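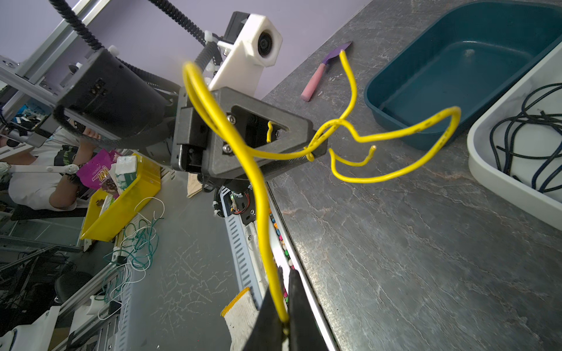 Two-arm bench cell, wire handling: walkdown checklist with comments

Site: Katutura bench area
Job on the bench: yellow insulated wire, gripped and handled
Inspected by: Siham Ait Ali
Comments by: Ovidiu Crăciun, Naima Ghoneim
Date: 01/06/2022
Cell hours on the meter at inspection: 1,591 (last walkdown: 1,212)

How to read the marks: OK means I looked at it and was content. FIX means do it before the arms are powered again. WATCH means it goes on the next sheet with the same wording, so please don't let it become a tradition.

Section A. Before power

A1. Emergency stop reachable from the operator's chair without standing. OK
Comment: Reachable from the chair where the chair is meant to be. Chairs have wheels. I have asked for a tape mark on the floor and been told it is a good idea, which in this building is a form of refusal.

A2. Emergency stop tested, both arms. OK
Comment: Pressed twice, once per arm, with the second arm moving slowly. Both stopped. Reset needs a key turn and a separate start command, as it should.

A3. Risk assessment on file and matches the job being done. FIX
Comment: The file describes picking up blocks. We are handling wire with stripped ends. A block does not poke you in the finger and it does not wind itself round a joint. Ovidiu to rewrite the hazards page.
Reply (Ovidiu): Rewriting. The blocks were a simpler time.

A4. Speed limit set for shared work. OK
Comment: Set in the controller and locked with the supervisor password. The password was not written on the controller this time. Progress.

Section B. Grippers and workpiece

B1. Finger faces clean, no nicks that could catch insulation. OK
Comment: Checked with the power off and a flashlight. Ran a scrap of wire between the black fingers by hand and it came out unmarked.

B2. Grip force set for the wire in use. WATCH
Comment: The setting holds. It is also the setting for the previous wire, which was thicker. Naima to run the pull test again and put the number on the job card.
Reply (Naima): Will do. The job card currently has a phone number on it.

B3. Wire supplied in a length that can't loop back over the fingers. FIX
Comment: Look at the yellow wire at the top of the page. The fingers have it at the lower end and the remainder goes up, over and back again in its own handwriting. One stripped end is up in the air and the other short end is hooked. For a loose piece like this, the rule is 30 cm maximum unless the job needs more and the card says so. The card doesn't say so.

B4. Stripped ends isolated from anything live. WATCH
Comment: Wire is not connected at either end during handling, per procedure. My concern is bare copper near a circuit board, and there is a small one on the underside of the overhead arm with its red and green wiring. Add a cover. A cheap one will do, provided it is insulating and somebody screws it on.
Reply (Ovidiu): Would tape count?
Reply (Siham): Tape counts as tape.

B5. Glove on the gripper hand structure secured and clear of the jaws. WATCH
Comment: White knit, yellow at the cuff edge. Knit snags. Check the fit at every start of shift and replace it at the first loose thread. The general rule about gloves near moving machinery was written for people, but the yarn hasn't read it.

Section C. Arms, mounts and cables

C1. Wrist plate screws tight. OK
Comment: Hex screws on the overhead arm's triangular plate checked with the torque driver. Paint marks added, so next time a glance is enough.

C2. Camera mounts tight, no cracks. WATCH
Comment: The white mount above the plate is 3D-printed. Printed parts fail quietly and then all at once. No cracks found. Inspect each month and keep a spare on the shelf, meaning the shelf and not somebody's drawer.

C3. Cable conduits free through full arm travel. OK
Comment: Jogged both arms to their limits at low speed. The black ribbed conduit bends without kinking. At the far end of travel it comes closer to the frame than I like, but doesn't touch.

C4. Frame bolts. OK
Comment: Aluminum extrusion, no wobble. I leaned on it. This is not in the standard but it is in my method.

C5. Slotted cable trough: cables inside, lid policy followed. WATCH
Comment: We don't have a lid policy. The line on this form is left over from Grekska, where they do. Either adopt theirs or strike the line. I'd adopt theirs.

Section D. Bench surface

D1. Only job items within arm reach. FIX
Comment: The purple and pink scraper is lying diagonally on the counter with the wire end pointing toward it. If the job calls for a scraper, it goes on the card and gets a fixed spot. If it doesn't, it goes in a drawer.
Reply (Naima): It's for getting old tape off the counter.
Reply (Siham): See B4 regarding where the tape comes from.

D2. Trays labeled and in position. WATCH
Comment: Teal tray and white tray both in place, neither on the position drawing. The white one has black cables coiled in it. Loose coils near a gripper are a second wire job that no one programmed. Move it out of reach or tie the coils.

D3. Small parts kept back from the arm path. WATCH
Comment: The colorful small stuff alongside the lit strip is pleasant to look at. Confirm it is outside the arm's lowest pass and, if it isn't, find it a new home.

D4. Lighting adequate, no glare in the cameras. OK
Comment: The counter is dark gray with white veining. A thin pale wire would vanish on it. Yellow is a sensible choice and I would like it written down as a choice, before someone orders white.

Section E. Floor and people

E1. Walkways clear of cables. FIX
Comment: White and green wires in a tangle on the gray floor. Tripping beside a powered arm is two incidents for the price of one. Route them along the frame or under a floor cover. Hajar Ghoneim has the covers; they came in October and are still in their wrapping.

E2. Anyone within reach of an arm is briefed and signed in. WATCH
Comment: The sign-in sheet has gaps. Sitting next to the cell counts as being at the cell. So does "just finishing something." The sheet now hangs at eye height for a seated person.

E3. Sleeves, hair, lanyards. OK
Comment: Short sleeves are fine. Lanyards off, including the one that came free from Tornevar and that people seem attached to in every sense.

E4. No food in the cell. FIX
Comment: Snack package in the yellow bin. Magenta, so I can't claim it was hidden. Snacks live in the kitchen. The bin may stay if it gets a label and holds what the label says.

E5. Loose boards and panels. WATCH
Comment: Light wooden board under the arm. Fasten it or remove it. If it is there to protect something, the hazards page should say what.

Section F. Paperwork and sign-off

F1. Stop log up to date. OK
Comment: All stops entered with a cause. "It did the thing again" is a cause in spirit only. Please name the thing.

F2. Changes since last walkdown recorded. FIX
Comment: Wire, glove and camera mount all changed, no entries. Waltraud Rieger signs changes for this cell and would like to be asked beforehand at least once.

F3. Training records. OK
Comment: Current for all operators. The Kettani refresher slides still show the old stop button, in the old place. Swap the slide.

Open FIX items: A3, B3, D1, E1, E4, F2
Power to the arms: held until the FIX items are initialed. Jogging at low speed with one person on the stop is allowed for checking B3 only.

Signed: S. Ait Ali
Countersigned: W. Rieger, with the note "D4 agreed. Have ordered more yellow. Who took the torque driver?"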